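The Mottram Bell

Beverley Oakley rang me at 2 in the morning to say the bell was going again. 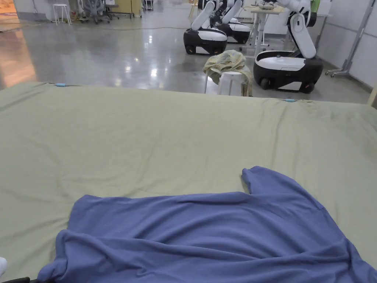
I said bells don't go on their own, Bev, and she held the phone out of the window so I could hear it. Well! You try sleeping after that. I put my coat on over my pyjamas and walked up to the chapel (it's only the top of the lane, but the lane is steep and I'm no goat).

She was already at the gate with a torch and a flask. The bell was cast in 1827, and the Fladovley men pinched it from Sirnville one wet April, or so my gran always told it. She said it rang when it wanted to go home.

"Do we go in?" said Bev.

"You're the one with the torch," I said.

So in we went, and there was Chia-jung Yeh from the post office, hanging off the rope in her slippers, red in the face and laughing.

"I've always wanted to," she said. "I move away on Friday. Do you want a turn?"

I looked at Bev. Bev put down the flask and rolled up her sleeves.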